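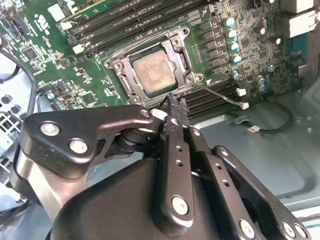 Serkport: Original Motion Picture Score (Expanded Edition)
Two-CD set from Plormont Records

Plormont has been working through the catalog of small crime pictures for a few years now, and Serkport is the latest one to get a proper release. The film did little business when it came out and most people who know the music know it from the old LP, which ran to 13 tracks and left out nearly everything from the last half hour. The new set has the full score on disc one and the original album program on disc two, along with a short run of alternates.

The music

The score is written for a small group: strings, two horns, piano and a lot of low woodwinds. The main theme is a slow five-note figure that you first hear on bass clarinet under the harbor titles. It comes back often, though not always in full. In "Customs House" it is reduced to its first two notes, repeated by the cellos for almost a minute before anything else happens. On the LP that cue was faded early. Here it runs to its real ending, a single held piano chord, and it is a better piece of music for it.

The chase material is less interesting. "Down the Quay" and "Second Ferry" use the same ostinato at nearly the same tempo, and heard back to back they blur together. Anyone putting together a shorter playlist could drop one of them.

The big gain is the finale. "Night Tide" is close to nine minutes long and was never on any album. It brings the horns forward for the first time and gives the love theme, which has been a minor thing up to then, to the full string section. I played this one more than anything else in the set.

Sound

Disc one comes from the first-generation session tapes and the stereo is wide and clean. There is some hiss in the quiet passages, which the label has left alone. I would sooner have the hiss than the dull top end you get from heavy noise reduction. Two cues, "Rooftops" and the short version of "The Letter", come from a mono backup and the drop in quality is plain on headphones - less so on speakers.

Disc two was transferred from the album master. It is louder and a bit harder in the brass. Volume does not match between the two discs, so be ready to turn it down when you switch.
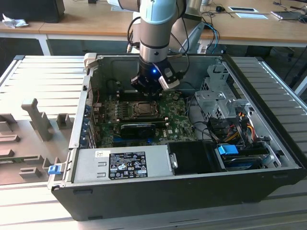 Packaging and notes

The set comes in a standard double jewel case with a 24-page booklet. The essay covers the recording sessions well and has a useful cue-by-cue guide. The type is small, and the pages on the dark blue background are hard to read in the evening. The track times on the back cover are wrong for the last three alternates. The booklet has them right.

A deluxe version with a slipcase and a folded poster was limited to 300 copies and sold through the Buchanan shop. I have the regular edition, and the discs are the same in both.

Worth buying?

If you own the LP and like it, yes. The finale and the longer "Customs House" are enough to justify the price. If you are new to the score, try the album program on disc two first, then go to "Night Tide". A download is also available, but it leaves off the alternates and has no booklet file.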